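**Shivam Agarwal**
16 October 2020

1/ I spent this week rewriting the house rules for our tabletop arms at Kumiscombe. The old rules were a sticky note that said BE CAREFUL. It had fallen behind the radiator, where I assume it was being very careful.

2/ The new rules fit on 2 pages. The first draft ran to 6, and I'm told somebody at the Braliscombe site used it to level a bench. So a thread, for those of you who will never open the PDF.

3/ Rule one. Power off before hands go in. Not paused. Not "it's just sitting there." An arm that is just sitting there is an arm waiting for a command, and the command is usually typed by the person across the room with headphones on.

4/ Before you reply that these are hobby-sized servos and the worst you'd get is a pinch: yes, I have had the pinch. I said a word that is now in the audio of a training clip. Power off.

5/ Rule two. The person running the session says "moving" out loud before anything moves. Everyone hates this one. You feel like a bus driver. Do it anyway, even alone. I do it alone and the building has gotten used to me.

6/ Rule three is cables. Every cable gets checked through the full range of motion, slowly, before the first run of the day. Look for the loop that seems fine at rest and then finds a bracket corner on the far side of the swing.

7/ If you re-wrap a cable, you redo the slow check. I know you only moved it a little. The cable on the Garrido build was only moved a little, and that's how we learned what a replacement connector costs with rush shipping.

8/ Rule four. Fasteners get a look and a finger test every morning, wrist joint and fingers first. Loose screw means no session until it's fixed and written down. "Snug enough" is not a value the log accepts. I tried.

9/ (The log does accept "fine," which I'm working on. We have 222 entries since March and an impressive number of them are "fine." One just says "ok?" and I think about it a lot.)

10/ Rule five. Write down the starting layout before you run. What's on the table, where, which way it points. If an episode goes wrong, I would like to put things back where they were. "Veggies, sort of in front" has been submitted to me as a layout. By an adult.

11/ Rule six. The task gets one sentence, agreed on before the session, and that sentence does not change halfway through. If it says "put the lemon on the plate," then the carrot on the plate is a failure, however gracefully it got there.

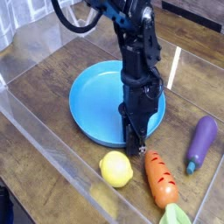

12/ Which brings me to failures. Keep them. Label them. Don't delete an episode for being embarrassing. We had one batch of 51 where every single attempt was marked a success, and I have met our arm, so I asked some questions.

13/ The answer was that the person labeling was "rounding up." There is no rounding up. Dropped on the rim and rolled off is a fail. Dropped on the rim and stayed there is a fail with a note. Ollurard wanted a category called "spiritually a success" and was turned down.

14/ Rule seven, clear walls. A see-through panel is there to keep objects in and sleeves out. It's not a shelf or a place to lean while you think. Wipe it before a session, because a greasy handprint turns up in every clip until somebody notices, and somebody never notices until the end.

15/ Rule eight. Stop button within reach of whoever is running the session. Reach means your arm, from your chair, without standing up. We tested this. Two of our stations required what I'd call a lunge.

16/ A session can go up to an hour, then you take a break whether you feel like it or not. People get sloppy well before they get tired. I can see it in the logs, where the handwriting goes first and then the spelling of "gripper."

17/ What I left out on purpose: anything about "common sense." It was in the old draft three times. Every incident I've written up involved a person who would've told you they were using theirs, me included.

18/ Pages are taped at each station now, at eye level, with real tape. Comments go to me before next Friday. Complaints about saying "moving" can go behind the radiator with the sticky note.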